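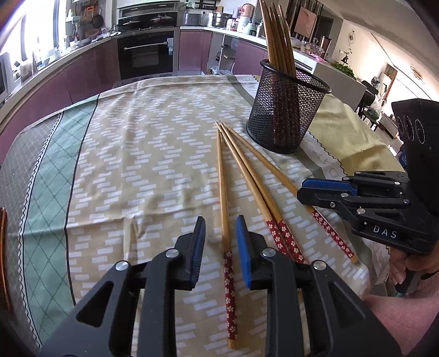
Sorting chopsticks at a kitchen table with two hand-held grippers.

How to budget for a pair of hand-held grippers

By Flora Gourlay

Most first budgets for a demonstration-recording kit list two grippers and stop there. The grippers are the easy part to price. The items below are the ones people forget, in the order I work through them.

Step 1. Write down the tasks first

List the objects your people will pick up before you ask for a quote. Thin, round things like chopsticks and pens need jaws that close fully and pads with some texture. Bowls and jars need opening width. If your list has both, ask the seller for the smallest and largest object the jaws will hold, and get the answer in writing.

Step 2. Decide on one hand or two

Plenty of table work can be done with one gripper. Buy a pair if your list includes handing things over, holding a container while filling it, or folding. A pair also means two chargers, two sets of cables and twice the storage for recordings.

Step 3. Price the parts that wear

Grip pads go first. At Bultstead we used 66 pads in our first year, more than we had planned for, and paid rush shipping twice. Order a full year of pads with the grippers. Add a few spare finger pieces and a bag of the right screws.

Step 4. Budget for objects and rooms

Our first order of household items came to $134: chopsticks, holders, tablecloths, pans. Replacements are a separate line. If you record in real homes, include travel, a fee for the household and time to put everything back.

Step 5. Count paid hours

This is the biggest number on the sheet. Wellington Siqueira keeps our schedule, and he plans on a third of each session going to setup, checks and breaks. A month that needs 73 hours of usable recording has to be staffed for about 110.

Step 6. Add storage and review

Record for one afternoon on a loaner, look at the size of the files, and multiply. Include a backup copy. Someone also has to watch the recordings and throw out the bad ones, so put those hours in too.

Step 7. Compare quotes on the same sheet

Put shipping, import fees, warranty length and repair time in their own columns. Of two quotes we got last April, the cheaper one was $634 higher once repairs were included.

Leave the pad order open until the loaner goes back. You may want a different texture by then.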